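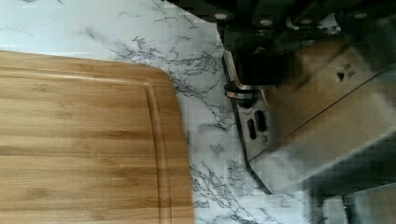
Ticket 304: Kitchen cell, gripper shifts during board tasks
Opened by: Callum Bellamy
Assigned to: Sólveig Hafþórsson
Priority: normal
Status: closed

Callum Bellamy, 2025-04-22
The arm on the kitchen counter is missing its grasp on the cutting board. It comes down to the right place over the edge, closes, and the fingers end up to one side of where they should be. The wrist view looks different from the reference shot too. The board edge is further left than it was last week. No faults on the controller, blue light on the joint is normal. I reran the same program 53 times this morning and the miss got worse as it went on. I have stopped the job.

Sólveig Hafþórsson
Did anyone move the board or the arm base? Please check both before touching the calibration.

Callum Bellamy
Board is on its tape marks. Base clamp is tight and I put a wrench on all the bolts to be sure. Nothing moves when I push on the lower link with the arm powered and holding.

Sólveig Hafþórsson
OK. Then go to the other end. Put the arm in hold, take the finger plate between thumb and forefinger and rock it gently toward the board and back. Watch the slotted plate against the housing. The oval slots are there for adjustment, so if the screws back off even a little, the plate can slide along them.

Callum Bellamy
Yes, it slides. Not much, but I can feel it stop at the end of the slot. One screw turns with my fingers.

Sólveig Hafþórsson
That explains the drift. Every time the finger touches the counter on the way down it pushes the plate a bit further along. Don't just tighten it where it is now or the offset will be baked in. Steps:

1. Jog to the service pose, over open countertop, clear of the board.
2. Power down the gripper only. Leave the arm in hold.
3. Take out both slot screws, one at a time. Clean off the old threadlocker.
4. Slide the plate to the scribe line. If you can't find the line, stop and tell me.
5. New threadlocker, medium strength. Tighten evenly, a little on each side.
6. Leave it until tomorrow before any contact moves.
7. Redo the tool offset, then run the board program at half speed.

Keep the cables in the loop they are in now. Last time somebody pulled them tight to tidy up and the wrist lost a good part of its travel. 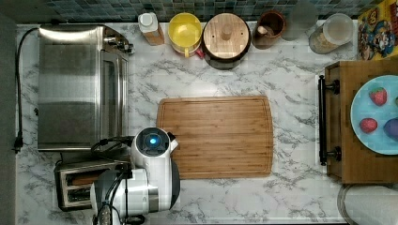
The tray and the canisters can stay where they are for the offset routine, it only needs the board and clear space over it. Check that the toaster oven cord is well back from the arm before you jog. The service pose swings the elbow out on the left side and Colin has already snagged a cord once in February.

Callum Bellamy
Found the scribe line. It was under some grime. Steps 1 to 5 done. The left screw had almost no threadlocker on it, the right one was fine. I marked both heads with paint pen so we can see if they turn.

Rainer Thiele
Reading along. Is this the Ovard plate or the older Mamell one? The older ones had shorter screws and they never held well on that housing.

Callum Bellamy
Ovard. Screws are the long ones. I compared them with the spares in the drawer.

Rainer Thiele
Good, no parts needed then.

Callum Bellamy
Next day update. Paint marks have not moved. Redid the tool offset, first try was rejected because I had the old board height in there. Second try accepted. Ran the program at half speed, then full speed, 200 cycles in total. Fingers close on the board edge where they should and the wrist view lines up with the reference shot again. The new offset is saved under the cell name, old one kept with the date on the end.

Sólveig Hafþórsson
Thanks. I lowered the contact force limit on the approach move a little so a light touch on the counter won't shove the plate. Please add a look at the paint marks to the start-of-shift sheet. Also order more medium threadlocker, that bottle is nearly done.

Callum Bellamy
Both done. Okay to close from my side.

Closed by Sólveig Hafþórsson. Cause: loose slot screw on finger plate. Fix: plate reset to line, screws locked, tool offset redone.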